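我跟 Augustina Bonsu 约在她家厨房聊，本来说好只聊一个钟头，结果聊到天都黑了，茶续了好几回（后来干脆换成白开水）。她刚把在 Posby 这条老街上收集方言的笔记整理完，一共2,419条词条，全部手写在卡片上，塞满了走廊里的鞋盒。

我一上来就问了个很俗的问题：怎么想到做这个的？她笑得差点呛着。“因为吵架啊！”她说，“我婆婆管楼梯拐角那一小块地方叫一个词，我妈叫另一个词，两个人在电话里争了半天，都说对方讲的是错的。我就拿张纸记下来了，想着哪天找个懂的人评评理。”

结果懂的人没找到，纸倒是越攒越多。她先问邻居，再问邻居的亲戚，后来坐公交车都带着卡片，听见前排老太太说了个没听过的词，就厚着脸皮凑上去问怎么写。“十个里头有九个不会写，”她说，“那我就用自己的办法标音，标得乱七八糟，过两个月连我自己都念不出来。”
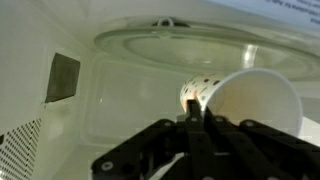
那批念不出来的卡片后来怎么办了？她说只好重新跑一遍，光是跟“下雨”有关的就有37个说法，有的专指傍晚那种下下停停的雨，有的只能用来说飘进窗户里的雨。我让她念几个给我听，她清清嗓子，一口气念了好长一串，我一个都没学会，舌头根本转不过来！

我小时候也是讲家乡话长大的，上学以后慢慢就不讲了，现在回家只听得懂，开口就露怯。我把这事跟她讲了，她倒没安慰我，只问：“那你做梦的时候讲什么话？”我想了半天，答不上来。她说她问过好多人这个问题，不少人都说梦里吵架用的是老家话，谈正事用普通话。

她最得意的是厨房那一类的词。炒菜粘锅底的那层焦皮，隔一条河叫法就不同；剩饭热第二遍和热第三遍，居然也有人分得清清楚楚。她说有位老先生为了给她讲明白“温吞”和“半温”的差别，当场烧了一壶水，每隔一会儿就让她伸手指头去摸杯子。“我摸了一下午，还是觉得一样，”她说，“可他太太在旁边一摸就知道，张嘴就报出那个词来。”

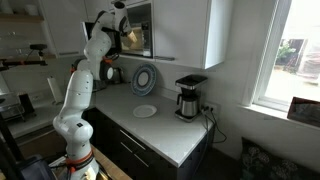
说到录音，她就有点发愁了。早年用的是一台 Stonik 的磁带机，转起来沙沙响，有几盘带子里机器声比人声还大。后来换了支 Dobson 的录音笔，声音是清楚了，可老人家一看见那个小红灯亮起来就坐得笔直，开始讲新闻联播那种话，问什么都答“很好，很好”。她试过把录音笔搁在果盘后面，又觉得不地道，最后还是老老实实放桌上，先陪人家聊半个钟头的孙子孙女，聊着聊着，腔调自己就回来了。

我问她有没有哪个词是特别舍不得的。她想了好久，说有一个，形容小孩子快睡着了又不肯睡、哼哼唧唧蹭人的样子，只有一位住在巷尾的老太太会讲。她去了三回才把音记准。“我念给我女儿听，她说，妈，你那会儿就是这么说我的呀，”她说到这儿停了一下，“我自己一点印象都没有。原来我也会，早就忘了。”

这个词我求了她好几次，她最后写在我本子的背面，旁边画了一堆只有她看得懂的箭头。回家以后我试着念了念，我家猫看了我一眼就走了。

整理的事还在继续。她给每个词都配了一句例句，要求必须是真有人说过的，自己编的一律不算，这么一筛，还有392条空着。例句里什么都有，骂女婿的，夸南瓜的，抱怨公交车不停站的。我翻到一张，上面写着“今朝个风，吹得人心里毛糙糙”，字迹歪歪扭扭，底下注着听来的地点：理发店门口。我觉得这一张比好多诗都强。

至于书，她原先跟一家叫 Luser 的小印社谈过，对方嫌太厚，问能不能只留三分之一。她没答应，说删哪一条都得回去跟人家老太太交代，她可张不开这个嘴。现在的打算是自己先印30本，给过词的人家优先，剩下的放在街口的杂货店里，谁想翻就翻。 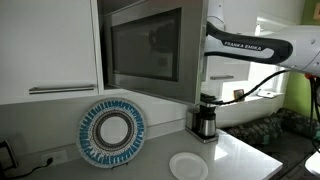 街坊里头也有不买账的，老郑就说，话是拿来讲的，印成书摆在那儿，年轻人照样不开口，还不如每礼拜凑一桌，打牌的时候谁讲普通话谁洗碗。Augustina 听了一点也不生气，还挺赞成，她说老郑那桌她去过，输得很惨，倒是白捡了好几个骂人的词，一个比一个生动。

“能不能印进书里？”我问。

“能啊，”她说，“我都放在最后一个鞋盒里了，盖子上写着‘小孩别看’。”

她打算8月再去一趟河对岸，把那几个拿不准的音重新对一遍。我问能不能跟着去，她说行，不过得负责拎鞋盒，还得会陪老人家聊孙子。我说我可以聊猫。她想了想，说猫也行。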